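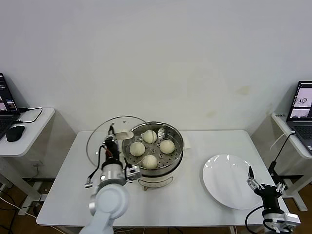

Endik台所だより 第50号
2018年3月7日

蒸したての白いまんじゅうに夢中です

この冬のあいだ、ほとんど蒸気のことばかり考えていました。先月号のあとがきに「電気蒸し器を使いはじめました」と一行だけ書いたら、読者のみなさんからお便りがどんどん届いて、これはもう一度きちんと書かなければ、と張り切っています。今号は丸ごと、白くて丸い蒸しまんじゅうの話です。長いです。お茶をいれてから読んでください。

きっかけは、Nallivardの建物の一階にある古道具の棚でした。クリーム色の台に、ステンレスの蒸し皿がのった電気蒸し器。値札は2000円。ふたはガラスで、つまみを持って裏返したり光にかざしたりしてみても欠けがなく、縁をぐるりと巻いた細い金属もきれいなまま。説明書はありませんでした。迷ったのは店を一周するあいだだけで、抱えて帰りました。帰り道のバスの中で、もう何を蒸すか決めていたくらいです。

それまでは大鍋に湯をわかして、蒸し台を沈めて、布巾でふたをくるんで、という昔ながらのやり方でした。あれも好きなんです。台所じゅうが曇って、窓に指で字が書けるようになる、あの感じ。でも、湯の残りが気になってふたを開けたくなるし、開ければ温度が下がるし、布巾の端は焦がすし(二枚だめにしました)、平日の夕方にやるにはちょっと気合いがいります。電気の蒸し器は、水を入れて、台にのせて、つまみをまわすだけ。そのあいだにスープの味をみたり、洗いものを片づけたりできる。これが想像以上にうれしい!

蒸し皿には小さな丸い穴が輪になって開いています。まんじゅうは四つが気持ちよく並ぶ数で、奥に一つ、手前に一つ、左右に一つずつ置くと、ふくらんだときにお互いがくっつかずにすみます。はじめのころは欲ばって五つ目を真ん中に入れていたのですが、ふくらむと全部が肩を寄せ合って、はがすときに皮がびりっといきました。あれは悲しかった。食べればおいしいので、そのまま食べましたけれど。

生地のこと

粉は、Zirniaの白い薄力粉に落ち着きました。袋を開けたときの香りがやさしくて、蒸しあがりの色が明るいんです。中力粉でも作りましたし、強力粉を混ぜた日もあります。強力粉が多いと噛みごたえが出て、これはこれで昼ごはん向き。でも、両手でふわっと割って湯気を浴びたい日は、薄力粉だけのほうが好きです。

わたしの分量を書いておきます。四つ分です。

薄力粉 200グラム
砂糖 大さじ2
塩 ひとつまみ
ドライイースト 小さじ1
ベーキングパウダー 小さじ1
ぬるま湯 100ミリリットル
太白ごま油 小さじ2

ボウルに粉類と砂糖、塩、イースト、ベーキングパウダーを入れて、箸でざっと混ぜます。ぬるま湯を少しずつ回し入れ、そぼろのようになったら油をたらして、手でまとめます。はじめはぼそぼそして、こんなので大丈夫かなという顔をしていますが、台に出してこねているうちに急になめらかになります。急に、です。この瞬間が好きで、つい人を呼んで「ほら、いま!」と触らせてしまいます。

こねあがりの目安は、よく耳たぶと言われますね。わたしは耳たぶより少し固いところで止めています。やわらかすぎると蒸しているうちに横へ広がって、鏡餅の下の段みたいな姿になるので。

ボウルに戻してふたをし、暖かいところで休ませます。うちの台所は北向きで寒いから、湯を張った大きなステンレスの鍋の横に置いています。鍋の壁がじんわり温かくて、ちょうどいい湯たんぽなんです。

ひとまわり以上ふくらんだら、四つに分けて丸めます。具を入れるならここで。

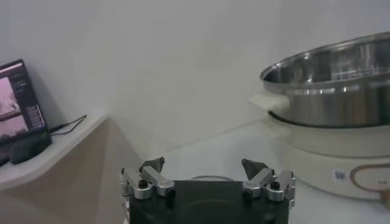 具のない白いまんじゅうを、わたしはずいぶん軽く見ていました。物足りないだろうと思いこんでいたんです。ところが、角煮の煮汁をちょっとつけたり、バターと塩だけで食べたり、残りもののきんぴらをはさんだりしているうちに、具なしのほうが出番が多くなりました。朝は、はちみつ。夜は、濃いめのみそ汁。白いごはんみたいなものだと思えば、何にでも合うのは当たり前でした。

丸め方にはこつがあります。生地のまわりを底に集めて、とじ目を指でつまみ、とじ目を下にして台の上でころころ転がす。手のひらをお椀のかたちにして、力を入れずに。表面が張ってきて、つるんとしたらできあがりです。ここで表面がざらついていると、蒸しあがりにもそのまま出ます。急いでいる日のまんじゅうは、見るとすぐわかりますよ。しわしわで、ちょっと不機嫌そうで。

四角く切ったクッキングシートにのせて、蒸し皿に並べ、火を入れる前にもう一度休ませます。この二度目の休みを、わたしは何度もさぼりました。さぼると、ぎゅっと詰まったまんじゅうになります。持ったときに「あれ、軽くなった?」と感じるまで待ってください。

蒸し時間は13分

お便りでいちばん多かったのが、何分蒸しますか、という質問でした。わたしの蒸し器では、湯気がしっかり上がってから13分です。10分では芯がねっとりして、15分だと皮が少し黄ばむ気がします。気がするだけかもしれません。器械によっても、まんじゅうの大きさによっても変わるはずなので、最初は一つ割って確かめてみてください。

時間になったらスイッチを切って、ふたをすこしだけずらし、そのまま2分。いきなり全開にすると、せっかくのつるつるが、みるみる縮むことがあります。待つあいだの2分の長いこと! 台所にみんな集まってきて、誰かが必ず「もういい?」と言います。

ガラスのふたを上げるときは、手前から開けずに、向こう側から上げて、内側のしずくを皿の外へ逃がします。しずくが落ちたところは、皮がぽつんと透き通ってしまうんです。味は変わりませんが、きれいに蒸せた日ほど惜しい。ふたの内側に布巾を一枚かませるという方もいて、これは電気の蒸し器でも効くそうです。わたしの蒸し器は、布をはさむとふたが浮いてしまうので、向こう側から上げる方式でやっています。

それから、お皿。蒸しあがったまんじゅうは、ふちの光る白い丸皿にのせるのが気に入っています。白に白で地味だろうと思いますよね。ところが湯気の立っているうちは、これがとても品よく見えるんです。青い染付にのせるとお店みたいになりますし、木の皿なら底がべたつきません。いろいろ試した末に、うちではまた白い皿に戻りました。

カールマンさんのダンプリング

お便りのなかから一通ご紹介します。Kálmán Oláhさんは、日本に来て長い方で、この便りを第一号から読んでくださっています。子どものころに家で食べていた、丸くて大きな蒸しダンプリングのことを書いてくださいました。

「まんなかにすもものジャムを入れて、上からけしの実と粉砂糖をたっぷりかけます。溶かしバターもかけます。夕食のメインとして食べます。甘いものが夕食になることに、日本の友人はとても驚きます。わたしは、肉の入ったまんじゅうをおやつに食べることに驚きました」

読んだその日に作りました。すもものジャムは手元になかったので、プルーンを刻んで砂糖とレモンで軽く煮て代わりに。けしの実は、あんパン用に買ってあったものをすり鉢でつぶしました。バターをかけた瞬間の香りといったら! けしの実はすりつぶすと急に甘い香りになるんですね。いままで飾りだと思っていて、申しわけないことをしました。夕食にいただきましたが、大根の漬物を添えたのは余計だったかもしれません。

カールマンさんによると、ジャムは固めがよいそうです。ゆるいと底から漏れます。わたしのは四つのうち一つが見事に漏れて、蒸し皿の穴に紫色の蜜が詰まり、竹串で掃除することになりました。

食堂Đồngの教え

もうひとつ、坂の下の食堂Đồngで教わったことを。ここの肉まんには、うずらの卵がまるごと入っています。ひき肉に木耳と春雨、黒こしょうがしっかり効いていて、割ると卵がころんと顔を出します。昼に出して、売り切れたら終わり。わたしは三回ふられました。

四回目にようやく買えた日、うれしくて厨房の前で生地のことを聞いてみたら、蒸し湯に酢をひとたらし入れてごらん、と教えてくれました。皮が白くあがるそうです。帰ってさっそくやってみると、たしかに白いような……。酢の匂いは残りませんでした。あんまりうれしくて、翌日は酢なしでも蒸して並べてみたのですが、並べてみると差がよくわからない。光の加減だったのかしら。でもお店の厨房で聞いた知恵というのは、それだけでおいしくなるものです。わたしはいまも、ひとたらし入れています。

具を入れるときは、肉だねをよく冷やしておくと包みやすい、というのも同じ日に聞きました。これは差がはっきり出ます。ぜひ。

失敗の記録

よい話ばかり書いたので、うまくいかなかったものも載せておきますね。

黒糖の生地。色はきれいな茶色でしたが、黒糖をかたまりのまま入れたせいで、ところどころに穴が開きました。粉のものを使うか、湯に溶かしてから冷ますこと。

ほうれん草の生地。ゆでて絞って刻んだものを混ぜたら、水けで生地がゆるみ、まんじゅうというより座布団になりました。緑はとてもきれい。次は湯を減らしてやってみます。

チーズ入り。中身が全部皮に吸いこまれて、空っぽの部屋ができました。食べるとチーズの味はするのに、チーズがいない。家では評判がよく、失敗の欄に入れるなと言われています。

水の入れ忘れ。書くのも恥ずかしいのですが、一度やりました。丸めるのに夢中で、台に水を入れないままスイッチを入れたんです。焦げくさい匂いですぐに気がついて止めました。それからは、まず水、と声に出しています。

残ったらどうするか

冷凍できます。あら熱がとれたら一つずつラップで包み、袋に入れて冷凍庫へ。食べるときは凍ったまま蒸し器に戻して8分。電子レンジなら、水でさっとぬらしてふんわり包み、短めに。温めすぎると石になります。

一晩たって皮がかたくなったものは、厚めに切って、油をひいたフライパンで両面をこんがり焼いてみてください。外はかりっと、中はもちっとして、練乳をつけると止まりません。わざわざ焼くために余分に蒸す日もあります。

蒸し器の手入れは、蒸し皿を外してぬるま湯で洗い、穴を下から光に透かして見るところまで。生地の小さなかけらが乾いて詰まっていると、そこだけ湯気が通りません。台の中の水は、その日のうちに捨てます。白い水あかがついてきたら、クエン酸を溶かした水をしばらく入れておくとするりと落ちます。ガラスのふたは乾いた布で磨いておくと、次に蒸すときに中がよく見えて、ふくらんでいくところをずっと眺めていられます。わたしは椅子を持ってきて眺めています。

お知らせをいくつか

蒸しまんじゅうの会を、Nallivardの二階の台所で開きます。生地をこねるところから始めて、蒸したてを食べて、残りは持ち帰り。エプロンと、持ち帰り用のふたつきの容器をお持ちください。参加費は材料込みで1464円です。半端な金額ですみません、粉と具の代金を人数で割ったら、そのままこうなりました。おつりは用意しておきます。申し込みは、この便りへの返信でどうぞ。お子さんの参加も歓迎です。丸める作業は、小さな手のほうがずっと上手ですよ。

Zirniaの薄力粉は、会の当日に小袋を分けられるようにしておきます。ほしい方は申し込みのときに書き添えてください。

九月には、さつまいもと栗の蒸しものの会を考えています。まだずいぶん先の話ですが、栗の皮むきを手伝ってくださる方がいたら、いまからでも声をかけてください。大歓迎です。

お便りもひきつづき募集中です。みなさんの家の蒸しもの、何が入っていて、いつ食べるのか、上に何をかけるのか。カールマンさんのお便り以来、夕食に甘いまんじゅう派の方がほかにもいらっしゃるのではと、そわそわしています。うまくいかなかった話も、写真の写りがいまひとつのものも、どしどしお寄せください。

次号は、蒸し器で作る茶碗蒸しと、固めのプリンの予定です。卵を買いに行ってきます。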